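Cell 3 kitting station – left arm dropping solenoids, need ideas

**wirenut_ade** · 2022-03-11

ok so posting this here bc the Nosalcombe support line is going round in circles. Two arm kitting cell, white table, yellow trays left and right, steel tray in the middle with paper in it. Job is dead simple on paper. Solenoids and round red boards come from the left trays, harnesses from the right, one set goes into the steel tray. Ran fine since September. Then last week the left arm starts letting go of solenoids. Boards are fine. Harnesses on the right arm are fine. Just solenoids.

Done so far:

- swapped the left finger pads, new set from Flaleck
- re-taught the pick height over both left trays
- wiped everything down incl. the shiny rim on the steel tray
- power cycled, obviously

Still drops. 8 in the last 70 picks. Grip force is at 600 on our scale, same as always. Table layout below, steel tray with just the paper in.

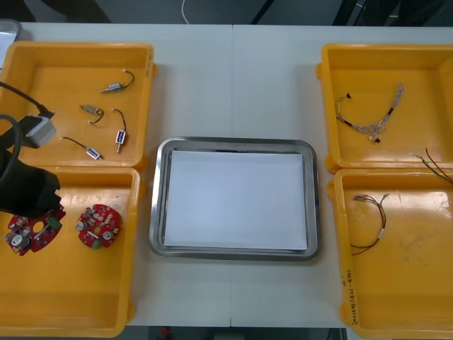

We tried bumping force to the next step up and it starts marking the labels on the bodies so that's a no. Adwoa wants it fixed before the Van Damme order goes out and I've got maybe two shifts. Anybody seen this?

---

**panel_gap**

Force isnt your problem if it grabs the boards ok. How does it come at the solenoid, from the lead side or the plunger side?

---

**wirenut_ade**

whatever the vision gives it. they get tipped in so they land any old way

---

**panel_gap**

well theres your problem. Round metal body with a stiff little lead on it, finger lands on the lead, thinks its closed, lifts, lead rolls, bye bye. Fixture them. Print a nest, one slot each, all the same way. An afternoon's work.

---

**hexkey_lou**

Disagree. The whole point of shallow trays and a camera is not having nests. It ran since September like this he said. Something CHANGED. Find what changed before you go redesigning the station.

Questions:
1. new pads same durometer as the old ones?
2. anyone touch the camera bracket
3. same batch of solenoids?

---

**wirenut_ade**

1. packet says same part number. didnt measure
2. not that I know
3. ...no. new batch. two kinds in there now, plain metal ones and the ones with the blue and white label

---

**hexkey_lou**

And the drops are on which ones

---

**wirenut_ade**

give me an hour

---

**seraina_s**

Seraina Steiner here, I look after the same sort of cell on our site, Balix controllers. Label stock is slick. We had this exact thing with wrapped capacitors. Pads glaze on the first few hundred grips and then slide on anything with a printed wrap. New pads are the worst, there's release agent on them out of the mold. Scuff them with gray Scotch-Brite, wipe with IPA, let them dry properly, then run your test again. Dont use sandpaper, it rounds the corners and then you have a differnt problem.

---

**panel_gap**

scuffing is a bandaid. nest.

---

**wirenut_ade**

ok back. Logged the next 175 picks by type. Every drop was a labeled one. Plain metal zero. So hexkey gets the beer, or seraina, idk

Also while I was there – checked the zero on the left gripper and it was off. Not by much. Somebody re-homed it with the fingers not fully open, I can see it in the log. So "600" hasn't really been 600.

---

**hexkey_lou**

THERE it is. Two faults stacked. Re-home first, fingers all the way open, nothing in the way, then look at pads. Otherwise you wont know which one fixed it.

---

**seraina_s**

Agree with the order. And re-home warm. Let the arm run ten minutes of dry moves first, ours reads different first thing in the morning.

---

**coldstart**

never heard of homing warm making any difference on electric grippers. pneumatic sure. source?

---

**seraina_s**

My own logbook, four cells. Take it or leave it.

---

**wirenut_ade**

Doing it warm, costs me nothing. Order I'm going with for anyone finding this later:

1. E-stop in, clear the left trays, check nothing stuck between the fingers
2. E-stop out, ten min dry moves at low speed
3. open fingers fully, home, save
4. check against the 20 mm gauge block, three times
5. run plain metal solenoids only
6. then scuff + IPA the pads
7. run labeled ones

Stood by with my hand on the stop through all of 5 and 7. Moving the parts over by type took longer than the homing lol
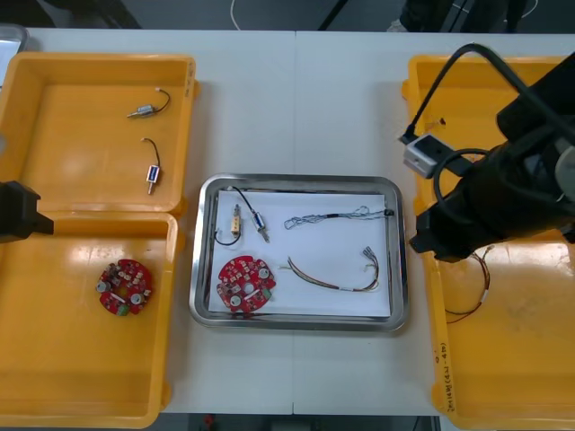
Step 5 clean. Step 7 before scuffing I did a short run anyway, just to see (sorry hexkey), and it still let one go. After scuffing, none. Want a full shift on it before I say fixed.

---

**hexkey_lou**

Good. The short run before scuffing is fine, thats what I would of done. Write the home offset on a bit of tape on the controller door so the next person can see if it moves.

---

**panel_gap**

Glad its working. You'll be back in a month when the pads glaze again. I'd still put a nest in for the labeled ones, doesnt have to be all of them.

---

**wirenut_ade**

maybe. Adwoa Tetteh signs off the tooling spend and she's already asked why I bought two sets of pads. I can put scuffing on the weekly sheet for free.

---

**seraina_s**

Weekly is enough for us. Do the right arm at the same time even if it only sees harnesses. Check the cable at the wrist too while your in there, the loop wants slack at full reach or it tugs on the camera and your picks drift sideways. Easy to miss when the arm is parked.

---

**coldstart**

that one I do agree with. lost a connector that way. zip tie it loose, never tight to the wrist

---

**wirenut_ade**

added both to the sheet. One more q – does anyone lock out the re-home menu? Flaleck rep says leave it open for operators, I'm not so sure now

---

**panel_gap**

lock it.

---

**hexkey_lou**

Leave it open but put a prompt in, "fingers fully open y/n". Lock it and nights will be phoning you at 3am.

---

**wirenut_ade**

prompt it is. I'll post the numbers once the shift is done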